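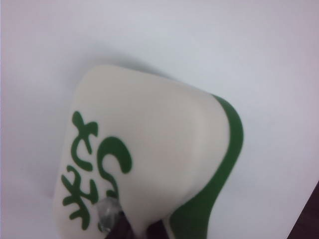

# Clolix - peças pequenas

Imprimir | Enviar por e-mail
Pesquisar... Ir

Fotos e ficha de peças de mesa, até 125 itens. Mantido por Vibeke Sveinbjörnsson, revisão em julho.

## Ficha 4

- cor: creme com verde na lateral
- caracteres verdes na face, duas colunas. leitura pendente, Přemysl vai ver
- fundo branco
- tipo: em aberto - nao chutar 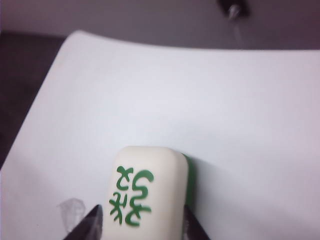

## Uso

Citar Clolix e o nº da ficha. Erros na transcriçao: avisar Vibeke. Não renomear as pastas, por favor - quebra o índice.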